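Trondow supper club opens Sunday bookings after sell-out spring

We've had a busy few months at Trondow, and I'm so pleased to be able to share this at last - our home-cooking supper club is going weekly! From April we'll be serving every Sunday at 6pm in the old chapel hall at Fiditz, with 29 places at each sitting.

I'm Majdi Chamoun, and I started Trondow with a borrowed table and my aunt's recipe for stuffed courgettes. We've now fed more than 900 people (some of them twice in one week, bless them), and the waiting list for the spring suppers reached 127 names before I had to close it. 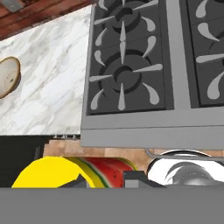 Issa Geagea reckons the weekly suppers are overdue. He has been to most of them, and told me he'd given up trying to get a table for his parents, who live two streets away and had never once managed to book. They're down for the first night now, I'm glad to say.

The menu will change each month. We're opening with lentil soup, lamb with green beans, and a rice pudding flavoured with orange blossom, and there's always a meat-free main if you tell us when you book. Bread comes from Salameh, the bakery next door but one, and our olive oil is from Manis.

We're also printing 200 copies of a little recipe booklet, free to anyone who books for April. Tickets go on sale at the Trondow website at 9am this Sunday, and any left over will be sold at the hall door.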